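Ticket 169: Marnwood crime reports page – wrong street and duplicate alerts
Status: Resolved, monitoring
Priority: High
Product: Trisum incident feed, Marnwood neighbourhood edition
Category: Data import / email alerts

Reported problem

The burglary and vehicle crime listings on the Marnwood page have been showing incidents against the wrong street since the overnight import. Several reports that belong to Saragih Road are listed under Saragih Close, which is on the other side of the ward. Subscribers who follow Saragih Close have also been sent the same alert more than once.

Two residents of the Close have written in to ask why their street appears to have had a run of shed break-ins. One says a neighbour has already forwarded the alert to a street messaging group. The customer wants the wrong entries taken down first and the cause looked at afterwards.

Steps to reproduce

Open the Marnwood page and choose "Burglary" from the offence list.
Set the area to Saragih Close.
Compare the reference numbers with the same list for Saragih Road.

Expected: each reference appears under one street only.
Seen: 13 references appear under Saragih Close. None of them appear under Saragih Road, where the source file puts them.

Log

Sat 6 June, 08:40
Ticket opened. Confirmed the fault on the live page and on the test copy. Offence type, date and outcome are correct on every entry checked. Only the street is wrong.

08:55
Hid all burglary and vehicle crime entries for Saragih Close. The page now shows the standard notice that listings are being checked. Paused email alerts for the whole of Marnwood, as the alert job can't be paused for a single street.

09:20
Looked at the source file. The street column reads "Saragih Rd" in full on every affected row, so the file was right when it reached us. The fault is in our import.

09:45
Checked the street matching table. In March we added short forms so that "Rd", "Cl" and "Ave" would be read correctly. The entry for Saragih Road was saved without its short form. When the import finds no exact match it falls back to the first street with the same first word, in alphabetical order. Close comes before Road.

10:10
Asked why this has only shown up now. Until this week the file gave street names in full, so the fallback was never used for this pair. The supplier has confirmed that they switched to short forms with the latest file. They sent a notice, but it went to a shared mailbox that is no longer read. Raised separately. 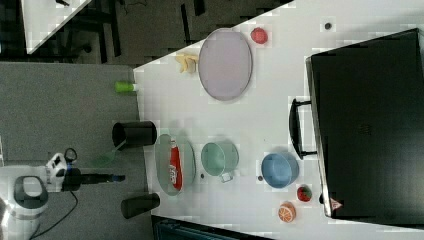 Duplicate alerts

10:35
Moved on to the repeated emails. The alert job keeps a list of references already sent, stored by reference and street together. When the import was re-run by hand at 06:15, part of the street text was saved with a trailing space. The job treated those rows as new and sent them again.

The mail log shows 79 messages sent to Saragih Close subscribers between 05:30 and 07:00. No messages went to Saragih Road subscribers in that time, although they should have had one each.

11:00
Cuva, who host the mail service, asked whether the sending account should be locked. Told them no. The messages came from our own job and there is no sign of misuse. Alerts remain paused at our end.

11:30
Fix written and loaded on the test copy:

Short form added for Saragih Road.
Fallback on first word removed. A street with no exact match now goes to the unmatched list and is not published.
Spaces trimmed from street names before they are saved.
Sent list changed to use the reference alone.

11:50
Ran the import on the test copy. All 13 references moved to Saragih Road. Seven rows from other parts of the ward went to the unmatched list, all of them with spelling differences in the source. Corrected by hand and noted for the supplier.

12:15
Ran the alert job twice on test with sending turned off. The first run queued the correct messages. The second queued none.

12:40
Customer agreed to go live. Fix loaded, import run again, notice removed. Saragih Close shows no burglary entries for the period and Saragih Road shows the full list.

13:05
Alerts switched back on. The first batch went out without repeats.

Correction to readers

A correction has been emailed to everyone who received one of the wrong alerts. Wording agreed with the customer:

"Earlier today we sent you reports of burglary and vehicle crime listed under Saragih Close. The street was wrong. These incidents were reported in Saragih Road. We are sorry for the mistake. The offence types and dates in the message were correct."

The customer asked if we could recall the first emails. We can't – once they have left the mail service there is no way to withdraw them. The web links in them now open the corrected entries.

Still open

Check other pairs of streets that share a first word. The fallback may have been used before on wards we haven't looked at.
Move supplier notices to the support queue.
Add a warning when a re-run by hand would send alerts for incidents more than one day old.
Customer would like single-street pausing for alerts. Passed to the product list, no date given.

Ticket stays in monitoring until the next two overnight imports have run. Reply to this ticket if any Marnwood entry shows the wrong street, and include the reference number.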